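Chapter 8
The Processor and Its Package

Pick up a desktop processor for the first time and the surprise is usually how plain it is. A flat square of metal, some small print, a green border, and that's the part that does the arithmetic for the whole computer! Everything you built in the last chapter (power supply, case, the bare board on its standoffs) was getting ready for this one piece, and now we get to put it in.

Most of what you can see and touch on a processor is packaging. The working part is the die, a thin chip of silicon hidden underneath. On top of it sits a metal lid called the heat spreader, which carries heat away from that small, fragile die and gives the cooler a broad, flat surface to press on. Under the die is the substrate, the board that fans its tiny connections out to contacts big enough for a socket. Once you know those three layers you can look at nearly any desktop processor and say what each part is for, even one you have never met before.

The lid is also where the maker prints the name and model of the part. Get into the habit of copying those lines into your build log before the cooler goes on, because afterward they are under paste and a heavy block of metal. The Ramasamy build log in the back of the book has a row for this. If the print is faint, tilt the lid under a desk lamp and try again.

You will do three things in this chapter:

Hold a processor by its edges and line it up with its socket.
Match a processor to a board using the Cultier socket table.
Spread paste and seat the Numik practice cooler, then take it off and look at the pattern it left (my favorite part of the whole course).

Set aside 45 minutes for Lab 13, and more if you share a Skitby bench kit with a partner. Wear your wrist strap from start to finish. Keep your fingertips off the contacts on the underside, and never push a processor down into its socket. When it is lined up correctly, it drops in under its own weight, and that is a lovely little moment.
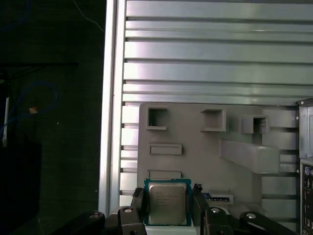 Why does a processor need a metal lid if a cooler is going on top of it anyway?

The lid protects the die from chipping and spreads its heat over a wider area, so the cooler has more surface to draw from. Some processors are sold without one, mostly in laptops, and their coolers have to be fitted with extra care.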